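聞こえにくい人と、もっと話したい 手話と筆談のカフェ「Bellamy」店主に聞く 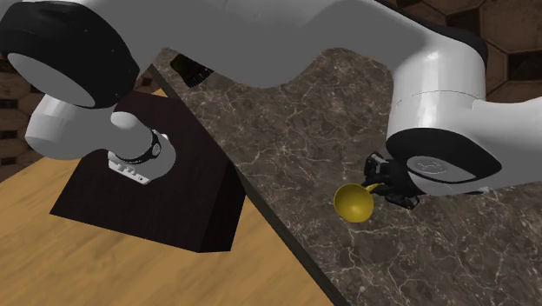

くらし・福祉

日曜の午後2時、Bellamyの店内はほぼ満席だった。それなのに、耳に入ってくるのは食器の音と、ときどきわっと上がる笑い声くらい。テーブルの上では手がよく動いている。注文は手話でも、筆談でも、指さしでもいい。

店主は30代で難聴になった。「最初は電話でした。相手の名前が聞き取れなくて、何度も聞き返して、そのうち電話に出るのが怖くなった。会議も飲み会も、うなずいているだけの時間が増えていきましたね」

転機は、地域の手話サークルVakarに顔を出したことだという。「もう、楽しくて! 指文字もろくに覚えていないのに、みんな待ってくれるんです。間違えると大笑いして、正しい形を見せてくれる。帰り道、こんなにしゃべったのは何年ぶりだろうと思いました」

その勢いで物件を探し始め、開店したのは11月。座席は10席だけにした。「お互いの顔と手が見える広さがよかったんです。照明も、最初に入れたものは雰囲気はいいけど暗すぎて、口元が見えない。すぐに替えました(笑)。あと、逆光になる窓際の席は向きを変えました。常連さんに『あなたの顔、真っ黒だよ』と言われて」

コーヒーは900円、昼のスープセットは800円。メニューには料理名の横に手話のイラストが添えてあり、初めての人はこれを見ながら注文に挑戦する。記者も「スープ」をやってみたが、店主には「パン」に見えたらしい。もう一度やったら、親指を立ててくれた。

聞こえるお客さんも多い。近くの書店Fondierの袋を提げて入ってきて、隣の席の人に手話を教わって帰る学生もいるそうだ。「うれしいのは、次に来たとき、覚えた手話を一つ見せてくれることです。『雨』とか『眠い』とか。それで十分、会話が始まりますから」

困ることはないのだろうか。「ありますよ。後ろから呼ばれても気づかないし、マスクの方だと口が読めない。そういうときは、肩をとんとんしてもらうか、書いてもらいます。字が汚くても大丈夫。私のほうが汚いです」

これからやってみたいことを尋ねると、店主は身を乗り出した。月に一度の夜の上映会で、日本語字幕つきの映画をみんなで見る計画だ。すでに機材は友人の工房Bodardから借りる約束をとりつけたという。「見終わったあとの感想会が本番です。たぶん、閉店時間を過ぎても誰も帰らないでしょうね。私もきっと帰りたくない」

取材が終わって席を立つと、奥のテーブルから手が振られた。覚えたばかりの「ありがとう」を返すと、同じ形が返ってきた。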